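Secondhand Furniture Day: what we learned from the first one

The Lalldale furniture day has been running in its present form since April, and enough members have asked how it works that it seems worth setting down in one place. If you came to the first one you can skip to the part on prices, which has changed.

The day is held in the Hawthorne building, in the long room on the ground floor. Doors open at nine for people bringing items and at ten for everyone else. We tried opening both at once and it made a mess of the hallway. Anyone dropping off should use the side entrance on Iltum Road, where there is a ramp and no step.

We take tables, chairs, desks, shelves, small cabinets and bed frames that come apart. We do not take mattresses, large sofas or anything with a plug. Lamps were accepted in April and should not have been. Testing them took up most of the morning and two had to go back to their owners.

Each item gets a paper tag with a number, the price and the measurements. Please measure at home and write the width first, then depth, then height. In April there were 119 items on the floor and a good many came in without sizes, so buyers stood in line for the one tape measure. We now have four tapes, but the tag is still faster.

Tables sell first. Most of the questions we get are about tabletops, and in particular about whether a worn one can be made presentable. The answer depends on what the top is made of. Solid wood can be sanded and oiled, and small dents will often come up with a damp cloth and a warm iron. Veneer can be cleaned and waxed, but the wood layer is thin and a power sander will go through it in seconds. Laminate can't be sanded at all. Wash it with dish soap and water, dry it, and leave it alone.

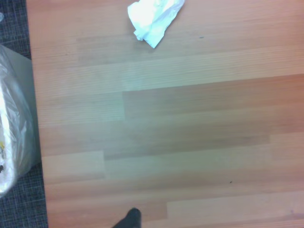 A comment from Hokudden, left on the sign-up page, was that all of this should go on the tag too, so that a buyer knows whether they are getting solid wood or something else before they carry it home. The same comment asked for the age of the piece where the seller knows it, and said that two chairs bought in April had been glued in a way that only showed once they were sat on.

We agree with the first part and have added a line for material. If you don't know, write "not sure." A guess causes more trouble than a blank. Age is harder to check, so that stays optional. On repairs, the seller should mention any joint that has been reglued, and should sit on the chair before bringing it in.

Now prices. The seller sets the price, up to a limit of $100 per item. There was no limit the first time, and one dining set was tagged at $230 and went home again at the end of the day, having taken up the space of three smaller tables. Sets of chairs count as one item if they are sold together. If you want to sell them singly, tag them singly.

Ten percent of each sale goes toward the room rental. The rest is paid out in cash from half past two. Bring your half of the tag, as we can't pay without it. Items not sold by two o'clock can be taken home or donated, and there is a box on the tag to say which. If the box is blank we will call you once. Please make sure the phone number can be read.

Buyers should bring their own blankets and rope. We can hold a paid item until three but not overnight — the room is used for something else the next morning. There is a loading space for one vehicle at a time on Iltum Road. Have everything paid for and at the door before you pull in.

The next furniture day is planned for June 2026, with the same hours. Sellers need to sign up ahead of time this time, either on the sheet by the front desk or on the sign-up page. There are 17 seller spots left at the time of writing. Buyers don't need to sign up and there is no charge to come in.

Parking behind the building is free but fills early. The bike rack has been moved to the Iltum Road side.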